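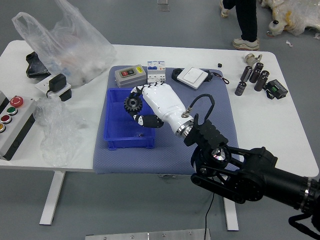
If your workshop is anything like mine, the small stuff beats you long before the big stuff does. I've never once lost a circular saw. I have lost more washers, grub screws, springs and split pins than I care to think about, and most of them went while I was in the middle of taking something apart and feeling pretty pleased with myself. So this month's page is all about keeping hold of parts while you fix things around the house, and my first tip is the one I'd put above all the others: get yourself a plastic bin with proper sides and do your handling over it. A toothed gear held just above a bright blue bin has only one place to go if it slips, and that beats crawling around under the bench with a flashlight in your teeth. Bright colours are best. I used to have a lovely dark brown tray, and a dark little spring in a dark brown tray might as well be in the lake.

Sort out your table first

Before you undo a single screw, clear the table. I mean really clear it, coffee mug and all (especially the coffee mug!). I like a light-coloured top for small repairs, and if yours is dark you can throw an old pillowcase over it and tuck the edges under so it doesn't drag. Then put a mat down on top of that. A mat stops round things rolling, saves your table from scratches and gives you a sort of boundary, so anything on the mat belongs to the job and anything off the mat doesn't.

My own mat came from Clernarell, the kitchen shop out by the highway, and it was sold for rolling out pastry. It has a bit of grip to it. I've had it 4 years and it still lies flat, even after I left it rolled up behind the furnace one whole winter. My wife has never forgiven me for using it with grease, so now we own 2 of them and mine has a big X on the back in marker.

Bag it as you go

I'm a great believer in the humble sandwich bag. When a cover comes off, its screws go in a bag and the bag gets taped to the cover. It takes ten seconds. I did the hinges on our old Fehr chest freezer last June and had every piece bagged and labelled, then got called away to help a neighbour with his eavestrough and didn't get back to the job until the weekend after. Everything was waiting for me. Without the bags I'd have been standing there with a handful of mixed screws trying each one in each hole.

Write on the bag before you fill it, too. Marker won't take nicely over lumps.

If you don't have bags, a muffin tin does a grand job. Start at the top left and work your way along, one cup for each stage, then go backwards through the cups when you put the thing together again. Egg cartons are fine for lighter bits, but don't ever close the lid and carry one across the yard. I did that with the insides of a kitchen tap and I'm still finding bits of it when I mow. 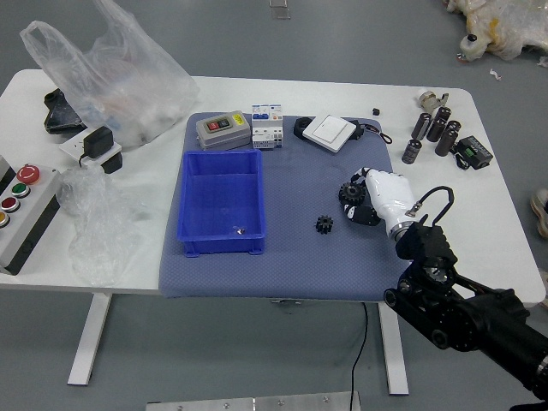
One open bin, one mat, and the parts set out with space between them.

Leave gaps between things. When I was younger I piled everything together in the centre of the table and called that organized, and every time I reached for one piece I knocked another. Now I set the larger pieces along the back and keep the front clear for my hands. A lone screw goes straight in the bin, even if I'm going to want it again in two minutes.

And if you're sorting through old switches and such, sort is all I do with them. Anything to do with house wiring gets handed to a licensed electrician at our place. I'll happily wipe down a cover plate, but that's as far as I go.

When something does hit the floor

Stop moving your feet! That's the whole trick, and it took me years to learn it. Listen for where it lands, then get down low and lay the flashlight right on the floor so the beam runs flat across it. Even a tiny screw throws a good long shadow that way. If that doesn't work, stretch a piece of old pantyhose over the end of the vacuum hose, hold it on with an elastic and vacuum slowly along the baseboards. Whatever you pick up will stick to the nylon. Hold it over the bin before you switch off.

A magnet on a string is handy for steel, though it won't help you with brass or plastic. Mine is out of a dead Holleo speaker and lives on a nail by the door.

The jar of odds and ends

Everyone has one. Mine got so bad that this spring I tipped it out and sorted the lot over three rainy evenings, and because I'm that sort of person I kept a tally: 133 screws, a great many washers, a key to a suitcase we gave away and the foot off a Zundau sewing machine I was sure I'd never owned. The good screws went into baby food jars by length. The bent and rusty ones went in the metal recycling, which hurt a bit, but I haven't missed them since.

If you only do one drawer this month, do the one where you throw things when company's coming. You'll find your good tape measure in there. I found mine, plus a second one I'd bought to replace it.

Next time I'm going to get into getting labels off jars without leaving that gummy grey patch behind. I've been trying cooking oil and baking soda on the pickle jars and I have opinions.

Posted July 27, 2025 by Mervin Cormier

3777 views | 133 shares | 4 comments

Contact | Copyright Mervin Cormier, all rights reserved | Back to top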